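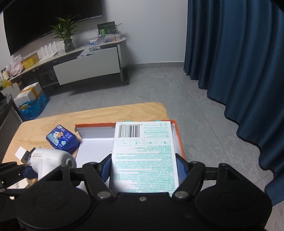 Report on the Visit to the Rosser Recording Studios and Pressing Works, Butambridge
June 22, 2025

The Butambridge Progressive Music Society was invited to attend the annual open day of the Rosser studios and the record pressing works that shares its site. Members had asked for such a visit after last season's listening evenings, at which the sound of older and newer pressings was debated at length. This report is intended for those who were unable to travel.

Rosser occupies a former grain store on the east side of the town, a short walk from the rail station. The studios are on the upper floor and the pressing works on the ground floor. Visitors were admitted in small groups, and ours was taken upstairs first.

The main recording room is larger than most of us had expected. It has a high ceiling, a sprung floor and a separate booth for drums, with a sliding door that may be left open when a more distant sound is wanted. The engineer on duty explained that bands working on long pieces usually prefer to record the rhythm section together and add keyboards and voices afterward. A piece of 20 minutes or more is seldom played through in one take. It is recorded in sections, and the joins are agreed before the first note is played, normally at a held chord or a cymbal roll.

The group was then played two versions of a passage from the forthcoming album by Kundero, the first recorded as a rehearsal and the second with all parts in place. Kundero is a studio project whose members live in different countries and have, we were told, met in the same room on only three occasions. Much of the album was assembled from parts sent in from home. The drums and the string quartet were recorded at Rosser. Opinions in our group were divided. Several members found the rehearsal version the livelier of the two, and the long organ passage before the final section was thought by some to outstay its welcome. The closing vocal harmonies were admired by all present.

The control room holds a large analog mixing desk, restored over several years, together with a modern computer system. The studio uses both. Tape is still available on request, but the cost of new reels has made it an occasional choice -- one client in the past year had asked for it.

After a break for coffee, the group moved downstairs to the pressing works, which operates under the name Gralline. Ear protection was issued at the door. The works has two presses, both automatic, and a third, hand-operated machine kept for short runs and test pressings. The vinyl arrives as small pellets, is warmed and formed into a thick puck, and is pressed between two stampers with the labels already in place. The edge is trimmed and the record is left to cool on a spindle before it is put into a sleeve. The staff stressed that hurrying the cooling stage is the most common cause of warped records, a remark that was noted with interest by members who have returned such records to the shop.

A typical order is for a few hundred copies. The largest single order the works has completed was for almost 3,000 copies of a double album, and it occupied the presses for most of a month. The works also keeps an archive of test pressings, now numbering 1,878, stored upright on shelving along the north wall. Visitors were permitted to look through a selection and to hear one played, although handling was left to the staff.

Questions from our members dealt mainly with side length. Gralline advises clients to keep each side under 22 minutes if the full range of sound is to be preserved. Progressive bands are, in the words of the guide, the clients most likely to ignore this advice. The works will press longer sides, at a lower volume, once the client has approved a test copy. Colored vinyl was also discussed. The staff did not consider it inferior to black, provided that the material is of good quality, but patterned and mixed-color records were said to carry more surface noise.

The day closed with a short performance in the main recording room by a local trio of guitar, flute and electric piano. The program consisted of three pieces, the last of them in several linked parts. Seating was limited and a number of visitors stood at the back. The sound was clear throughout, and the flute in particular carried well without amplification.

The Society wishes to record its thanks to the staff of Rosser and Gralline for their patience with our many questions. Members wishing to hear the Kundero album will have an opportunity at the first listening evening after its release, and the discussion of side lengths will be resumed on that occasion. Those who ordered the open day compilation may collect their copies from the Society's table at the next regular meeting.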